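The Bill That Waits in Room 18

How a plain water measure came to depend on a handful of holdouts

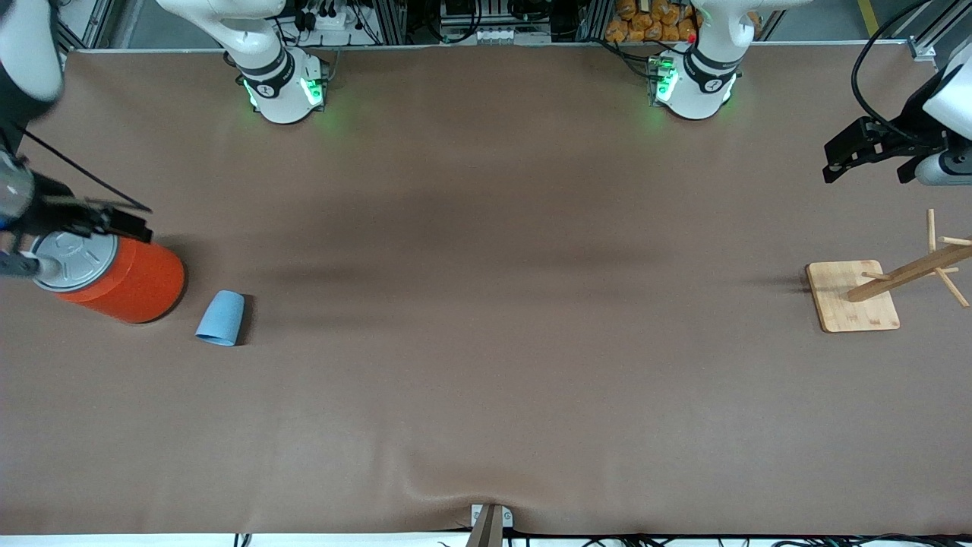 By Unari McAlister

The Turkumach water bill is 18 pages long, and most members of the state assembly say they support it. It has still not reached the floor.

Under the bill, rural districts could borrow from a shared state fund to replace old mains. Districts with fewer than 4,000 customers would pay no interest for the first 18 months. The dispute is over who approves the loans. The governor's office wants a single state board. A group of lawmakers from the Lomance valley wants county boards to keep a veto.

In April the leadership thought it had a deal. The veto would stay, but only for projects that cross county lines. Two members withdrew their support the next morning, and the vote was pulled from the calendar.

Since then the talks have moved to small meetings. The governor's staff has offered a cap of 400 loans a year – a figure the valley group first proposed, then rejected as too high. Its latest draft asks for 200.

The rules give both sides until Fri 2 August to file amendments. After that date the text is fixed, and the bill needs a simple majority to pass. If it fails, districts must apply under the current program, which requires a local match before any work begins.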